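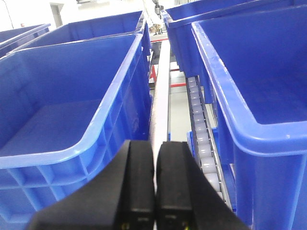

Slide 1. Blue bins in two rows, roller track on the right

Good morning. I'm Định Hồ, and I look after bins at the Orellana site. My part is short, then Cudimell takes over.

Point to the aisle. We keep bins on both sides so a picker can turn and reach either row. Before January we had three bin styles on the floor, and lids and dividers never matched. We now buy one style. The first order was 100, the second was 500.

Ask who still runs mixed bins. Wait for hands.

Rollers: wipe them down on Fridays. Grit on a roller ends up on the bottom of the bin.

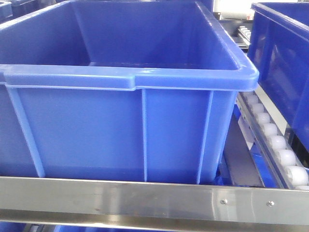
Slide 2. Empty crate behind the steel rail

Stay on this one for 2 minutes. Ribs on the front wall, rounded rim, no label. Labels go on at the packing bench, on the flat part between ribs. Tape over a rib peels.

When you check a crate, look at the rim first, then the inside corners. We pulled 41 last year, mostly for split rims.

Pass the sample crate around. Questions, then hand over to Cudimell.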